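Orberg, Trurkby: Two-arm kitchen test stays on toy utensils

Orberg's robotics unit has put a two-arm table rig through 14 kitchen chores at its Trurkby site, using mostly toy utensils and toy food. The list covers picking up, moving and setting down small items.
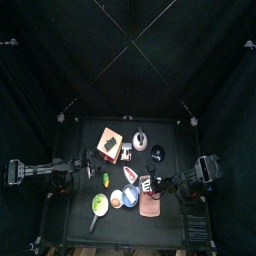 Holmgren countered that a chore list without cycle times says little about readiness for a paying kitchen, and asked for failure counts per item.

Orberg logged 23 attempts per chore. It has not released times. Grasping round food inside a pan is listed as a separate chore from grasping the same food on an open surface.
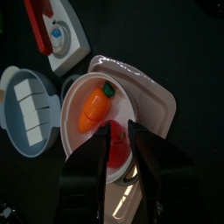
Scoring is pass or fail, with no credit for a second try. Two chores were dropped in January over unclear end states.

Clutter remains the harder problem. Tall items standing in a row limit the approach angles open to each arm.

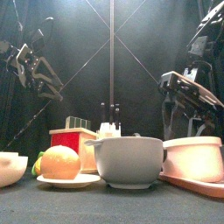

Cisow, which supplies the scoring software, expects to post the full results on Monday. Shop-floor packing is next on the schedule.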